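Chapter 4
Shapes That Are Almost Something

Ask a classroom to sort a tray of blocks and the cubes will be done in a minute. The rest takes up the hour. Most books on early geometry spend their pages on the cubes anyway, and then claim that children "discover" solid shapes through handling them. I have my doubts. Children handle doorknobs every day without discovering much about levers.

The claim usually goes back to somebody's teaching set. The Flisia blocks came with a guide promising that free play would lead to correct naming by the end of the term. Kaj Thoroddsen, who taught with them for years, kept notes on 60 children and found that most could pick out a wedge by touch and still called it a "broken square." The guide was reprinted without changes. One set of notes from one teacher doesn't settle the matter — but it is more evidence than the guide offered.

So this chapter starts with the awkward solids. A wedge has a thick part and a thin part. A trapezoidal prism has two matching ends, each a four-sided figure with one pair of parallel sides. On paper the two are easy to tell apart. With a real block in front of you, seen from a single side, they often are not, and a drawing that makes the difference look obvious has been drawn by someone who already knew the answer.

Look at the red block in the next picture before reading on, and decide what you would call it. Then decide how sure you are.

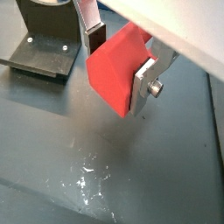

4.1 What one view can tell you

The large front face tapers, and a beveled ridge runs down its middle where two facets meet. That much is fair to say. Whether the whole solid should be called a wedge or a prism depends partly on faces turned away from us, and no amount of staring will bring them around. A student who answers "I can't tell yet" has given a better answer than one who names it at once, though many answer keys would mark it wrong.

Be suspicious, too, of the word "side." In everyday talk it can mean a face, an edge, or just the left or the right. In this book a face is a flat surface, an edge is the line where two faces meet, and a corner is a point where edges come together. We will use "side" only for flat figures.

Before going further, take any block that is not a cube, set it on a table, and draw it from where you sit. Keep the drawing. You will need it in section 4.2, where we turn the block and see how much of your first answer holds up.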